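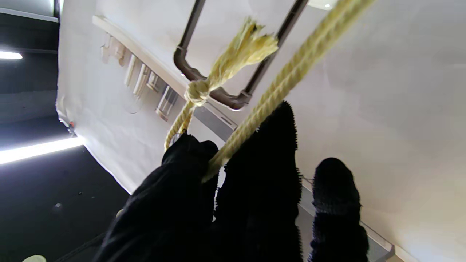
Stistine Marine Services is seeking a Rope and Rigging Inspector for its Ponwood depot. The position covers the examination, testing and documentation of fibre rope assemblies used on small commercial vessels, aquaculture pens, public jetties and playground structures. Most of the work concerns three-strand laid rope in service: mooring tails, lashings, fender lines and barrier ropes made fast to steel or timber. The inspector must be able to look at a knot on a bar, such as a piece of pale yellow three-strand with its end left unwhipped and fraying into loose fibres, and write down what it is, what condition it is in and what should be done about it, in terms that a vessel owner can act on. Applicants who have worked only with wire rope or chain are welcome to apply but will need to show some knowledge of fibre rope before the trial period ends.

Position details

Title: Rope and Rigging Inspector
Location: Ponwood depot, with travel to client sites
Hours: full time, 39 hours per week
Term: permanent, following a trial period
Reports to: Mechthild Bachmann, Inspection Manager
Positions available: one

Background

Stistine inspects and certifies lifting, mooring and restraint equipment for owners who don't keep their own inspection staff. The fibre rope section was separated from the wire and chain section when the volume of aquaculture work grew past what one group could handle. It now consists of five inspectors and a records officer. Each inspector is assigned a group of clients and is expected to know the equipment held by those clients well enough to plan the inspection program without prompting.

The section holds about 300 open equipment registers at any time. A register lists every rope assembly at a site by tag number, position, material, construction, diameter, date of entry into service and date of last examination. Registers inherited from other firms are often incomplete. Bringing them to a usable standard is a regular part of the job and should be expected to take up a fair share of the first few months.

Duties

The inspector will:

Carry out visual and tactile examination of fibre rope assemblies in place and on the bench, including knots, splices, eyes, thimbles, whippings and end fittings.

Open the lay of three-strand rope at set intervals to examine the inner yarns for powdering, grit, fusing and discolouration.

Measure diameter and lay length under reference tension and compare the results with the values recorded when the assembly was new.

Identify rope material by appearance, density and, where the client agrees to the loss of a short sample, burn test in the depot workshop.

Examine the hardware to which rope is attached. Coatings on rails, frames and cleats are to be checked for chips, burrs and corrosion at each contact point, and the bend radius at each turn is to be recorded.

Prepare samples for break testing on the Toromitz horizontal test bed and record the result, the elongation at failure and the position of the break.

Write an inspection report within eight working days of leaving site.

Withdraw failed assemblies from service by cutting and tagging, after notifying the client's site contact.

Replace whippings, re-tuck splices and retie lashings where the work order allows it. Inspectors do not supply or install new load-bearing assemblies. That work is referred to the rigging loft.

Technical scope

Materials commonly seen are polypropylene, polyester, polyamide, manila and mixed polyolefin. Constructions are three-strand laid, eight-strand plaited and double braid. High-modulus rope is handled by a separate contractor and isn't part of this position.

Polypropylene makes up the largest part of the aquaculture work. Inspectors need to be familiar with its behaviour under ultraviolet exposure, its low melting point and its tendency to glaze where it runs over a bar under load. Polyester is more common on the jetties. Manila is found mainly on heritage vessels and in decorative barriers, and carries its own discard criteria, which are set out in section 8 of the section manual.

Knotted terminations are accepted by Stistine for restraint and positioning duties only. Any knotted line found in a lifting or personnel application is reported on the day. The reduction in strength assigned to each knot is taken from the table in the manual and isn't left to individual judgement. Where a knot can't be identified it is given the lowest value in the table.

Frayed ends are graded by the distance from the last tuck or turn to the point where the lay has opened. An end that has opened up to the knot is a discard item even when the standing part is sound, unless enough tail can be drawn through to restore the minimum length.

Required qualifications and experience

A trade certificate in rigging, splicing or sailmaking, or equivalent sea service with a record of deck maintenance.

Ability to make and assess an eye splice, a short splice, a back splice and a common whipping in three-strand rope. Applicants will be asked to demonstrate these at interview.

Working use of calipers, tension gauges and a hand magnifier.

Clear written English. Reports are read by insurers and harbour authorities as well as by clients.

A current driver's licence.

Ability to work at heights, on floating structures and in confined spaces such as chain lockers. A medical assessment will be arranged at Stistine's cost before an offer is confirmed.

Normal colour vision, or the ability to distinguish manufacturer's marker yarns by another reliable method.

Desirable

Experience with Wieser register software, or another database in which equipment is tracked by tag number.

A small vessel operator's ticket.

Previous work with net pens, longlines or navigation buoys.

Basic knowledge of statistics as applied to break test results.

Conditions

Normal hours run from early morning to mid-afternoon. Tidal sites require starts outside these hours, and time worked outside them is paid at the overtime rate or taken as leave, at the inspector's choice. Overnight travel is needed on the more distant pen sites. Accommodation and meals are booked and paid for by the depot.

A vehicle fitted with tool storage is supplied for site work. It is kept at the depot and isn't available for private use. Personal protective equipment, a lifejacket and a full set of splicing tools are issued on the first day. Inspectors who prefer their own fids and knives may use them once the tools have been checked and entered on the tool list.

The wage is set by the depot agreement and depends on certificate level and years in the trade. A copy of the current scale is sent with the acknowledgement of each application. Annual leave, sick leave and a yearly training allowance are included.

Training

New inspectors spend the first part of the trial period paired with Domenica Lehner, Senior Inspector. During this time they examine assemblies independently and compare their written findings with hers. Differences in grading are reviewed against the manual. An inspector is authorised to sign reports alone when the two sets of findings agree across a full site register.

Bench training covers sample preparation, termination of test pieces and safe operation of the test bed. Inspectors don't stand within the marked recoil area at any point during a pull, and breach of this rule ends the authorisation to test.

Selection process

Applications are read as they arrive. Short-listed applicants are invited to the depot for an interview and a practical session. In the practical session the applicant is given several used rope assemblies and the relevant pages of the manual, and is asked to produce a written finding for each. Splicing is assessed separately. Material and tools are provided. Travel costs within the region are reimbursed on presentation of receipts.

Two referees are required, at least one of whom must have supervised the applicant's practical work. Referees are contacted only after the practical session and with the applicant's knowledge.

How to apply

Send a résumé, copies of trade or sea service documents, and a sample of technical writing of no more than two pages. An inspection report with client details removed is suitable. A maintenance log or defect report is also acceptable. Applications may be handed in at the Ponwood depot office or sent by mail to the Inspection Manager, marked "Rope Inspector".

Questions about the duties should be directed to Mechthild Bachmann. Questions about the practical session should be directed to Domenica Lehner. Both can be reached through the depot switchboard during office hours.

Posted 5 Aug 2024. The position will remain open until the end of August. Applications received after that will be kept on file for the next vacancy in the section if the applicant asks for this in writing.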